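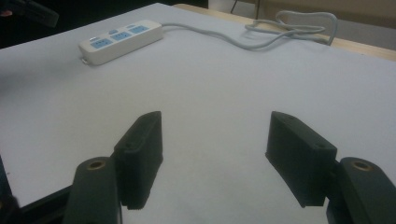
Power strip and cord on the white tabletop, gripper fingers open.

Zitereo Cord Set – data card
Version 2, 10/12/2019

What it is
Zitereo is a small collection of recordings of people tidying up cables with a hand-held gripper. There are 253 recordings, all made indoors. We wanted to find out how far a machine with two stiff fingers can get with a job most of us do while thinking about something else, and we had a great time finding out!

Why cords?
Boxes and cups are going well these days. A cord is another matter. Pull one end and the far end moves, lift a loop and it turns into a different loop. Put a power strip on the end and you have something rigid and something floppy in the same job, and we think that makes it a lovely test.

Tasks
strip_move – pick up the strip and set it down square to the table edge
cord_gather – bring the loose cord into a single pile beside the strip
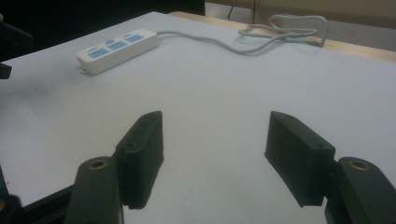
Strip at an angle on the left, cord looped towards the wooden edge.

Can a machine do it yet?
Partly. The Flemach baseline, trained on this set alone, is good at strip_move and will try again if it misses. On cord_gather it still grabs two loops when it wants one, and now and then drags the strip along too. A person is far quicker at both. Even so, the August model could hardly find the cord, so we're very cheerful about where this is heading.

Layout
nicholas/ training recordings
hodel/ held-out recordings, 60 in all
notes.txt one line per recording, written by whoever held the gripper

Known gaps
Pale cords on a pale table are over-represented. Nothing is plugged in or unplugged in any task. Failed grasps are kept and marked "retry" in the notes – please leave them in if you train on this, they helped us a lot.

Changes since version 1
Hodel split added. Duplicate recordings removed from nicholas/. Spelling of task names fixed.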